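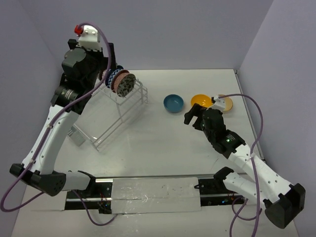 Left arm keeps faulting halfway through unloading the dish rack

Posted by rackandruin in Two-arm setups

Hi all, hoping someone kind can help as I've been going around in circles since October. We run a pair of arms on a tabletop, and the job is moving dishes between a wire rack and the table. The right arm behaves beautifully. The left one will work happily for 10 minutes or so and then the gripper drops off the bus with a comms error, always with the arm raised and the wrist turned well over. It let go of a bowl the second time, which gave me quite a fright. Restarting the Kurek controller brings it straight back. I've swapped the gripper and reinstalled the Fistar driver, and the fault didn't budge. The purple cable is tied to the forearm in two spots, one up high and one near the elbow, with a big loop hanging below that. Is it worth chasing the cable, or am I looking at a dying controller?

mallee_tinkerer

Cable, I'd put money on it. Same wrist pose every time is the giveaway, and a controller on its way out wouldn't care where the arm was pointing. Power down, undo the top tie and move it back toward the elbow by 40 mm, then turn the wrist slowly by hand through its whole travel and watch whether the cable ever pulls tight over the bracket. If it does, it still needs more slack up there. While you're at it, wiggle the plug at the gripper end - ours looked fully seated and had a pin pushed back, and I lost a good fortnight of evenings to that one! Don't cinch the new tie down hard either. You want the cable able to slide a little. And keep an eye on that big loop so it can't snag on the rack when the arm swings across.

Grendance_user80

had this, new cable from Cerance fixed it. didn't look into why

rackandruin

Thank you both, you're very generous with your time. I moved the tie this afternoon and found a flat, shiny spot on the cable jacket right where it had been sitting, so I've ordered a replacement. I'm keeping the speed down and leaving the good bowls in the cupboard until it arrives. Will report back.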